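Shoe-tidying gripper recalled after fingers fail to let go

A small firm that has been teaching grippers to pick up after the rest of us has asked for 58 of its hand-held units back, after a fault left some of them holding on when they ought to have let go.

Prasus, which makes the Lisano gripper, wrote to the households taking part in its home trial in June. The trial is a friendly sort of affair, in which ordinary families carry the gripper about the house and use it to lift shoes, wrappers and other everyday bits and pieces, so that a robot arm can later be taught to do the same jobs by itself. Most of them seem to have grown rather fond of it, and one or two have asked whether they might keep it when the trial is over (they may not, sadly!).

The trouble came to light when a user in Telton got a thumb caught between the fingers while setting down a boot. The trigger had been released but the fingers stayed shut, and it took almost 2 minutes and a helpful neighbour to get the thumb out again. It was bruised, and thankfully nothing worse. When the firm looked back through its records it found 14 reports of the same sort of sticking, most of them put down at the time to a stiff trigger. 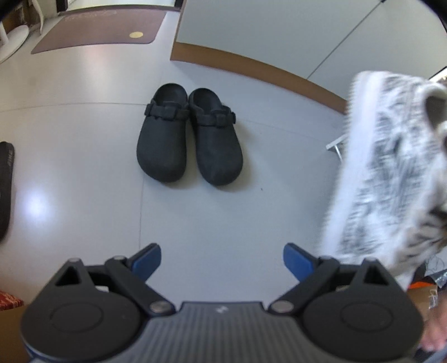
A Lisano gripper with its fingers open, and a pair of black clogs on the floor beyond.

Naveen Kashyap, who looks after safety at Prasus, said the cause had been traced to a return spring supplied in a single batch of 200. The spring can slip off its seat after a good deal of use, and once it has done so there is nothing to push the fingers apart – the motor only pulls them closed.

"We were slow to join up the reports, and I am sorry about that," he said. "People had been very patient with us. They would give the thing a shake, it would open, and they would carry on with the next pair of shoes."

Anyone who has a Lisano at home is asked to switch it off, take out the battery and leave it in its box until the courier calls. Please don't try to prise the fingers open while the power is on, and do keep it well out of the reach of children.

Repairs are being done at the Bhatt workshop in Telton, where each unit will be given a new spring and a release lever that can be worked with the other hand. Households will be paid for the weeks they miss, and the lessons on shoes will pick up again once the grippers are back.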